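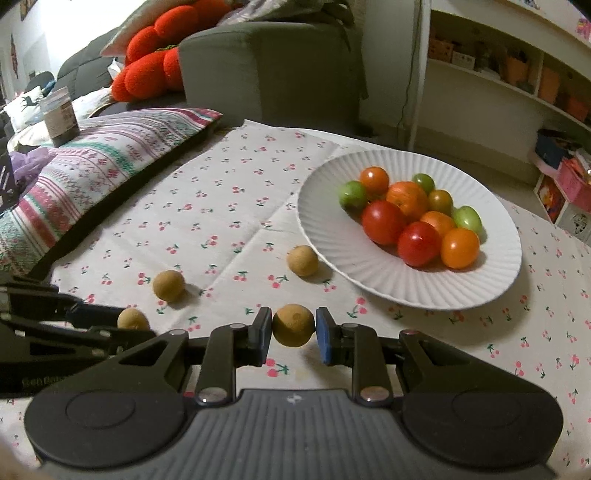 Figure 1. Object held between two fingertips above a cherry-print tablecloth.

3.2 Household contact and the seasonal influenza estimates

Estimates of influenza transmission within the home depend on how often members of a household touch the same surfaces, and this quantity is seldom recorded directly. In the Skonham survey, 300 households were asked to complete a contact diary over 8 days in December. Each diary listed shared meals, visitors, time spent in the same room and objects passed from one person to another. Small objects that can be gripped between two fingertips, such as the round tan ball in Figure 1, were entered separately from furniture and fixed surfaces. Table coverings, including printed cloths of the type shown, were entered under soft furnishings. The division follows the coding scheme proposed by Rampersad for the earlier Flotville study and was kept so that the two sets of results could be compared.

Diaries were returned by post or handed in at the Pillay clinic. Those with fewer than 6 completed days were left out of the main analysis, but were used to check whether larger households were more likely to stop early. There was a modest tendency in this direction. We therefore weighted the remaining diaries by household size and by the age of the youngest member.

Reported illness was taken from a second form, completed by one adult on behalf of the household. Naledi Rampersad and Cempaka Ngau coded the forms independently and settled differences by discussion. Around 200 households reported no illness during the period. The model does not treat these as free of infection, as mild cases may have passed without notice. The effect of this choice on the estimated attack rate is examined in Section 3.4.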